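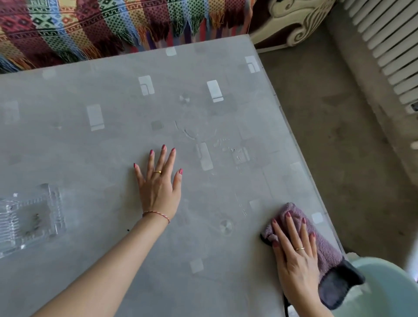
A patterned plastic table cover being wiped with a microfiber cloth

Table cover (plastic)

A plastic table cover is a flexible sheet laid over a tabletop to protect it from spills, crumbs and abrasion. It differs from a textile tablecloth in that it is cleaned in place and does not go through the laundry. Covers are sold clear, tinted or printed, either cut from a roll or pre-cut to common table sizes.

Materials

Most covers are made of polyvinyl chloride (PVC) softened with a plasticizer. Polyethylene and EVA sheets are also sold, usually in lighter weights. Translucent grades let the color of the table show through and often carry a repeating print. Depending on the product, the print lies on the upper face, on the underside or between two layers. Prints on the upper face wear fastest.

Use with textiles

A cover may be combined with a woven runner or a fringed cloth. The textile is commonly placed along one edge, where it hangs over the side and leaves the working area bare. Dyed fabric left damp against soft PVC can transfer color to the sheet, and such stains are rarely removable.

Cleaning

Routine cleaning consists of removing loose crumbs and wiping with a soft cloth. Microfiber is preferred for its fine split fibers, which pick up grease with little or no detergent. One hand holds the sheet flat while the other draws the cloth toward the edge, which keeps the cover from shifting or creasing. Edges and corners are wiped last. Scouring powder, steel wool and acetone are unsuitable.

Wear

Typical damage includes curved scratches, scuffing and flaking, often concentrated near the middle of the table. Hot cookware may leave permanent rings. Loss of plasticizer over time makes the sheet stiff and prone to cracking at the folds.

A household survey by Katherine Espinoza, carried out in Madton and Remden, recorded 344 plastic covers in regular use. Surface scratching was the defect most often noted, followed by curling at the corners. The survey did not separate printed covers from plain ones.

See also

Oilcloth
Placemat
Table runner
Tablecloth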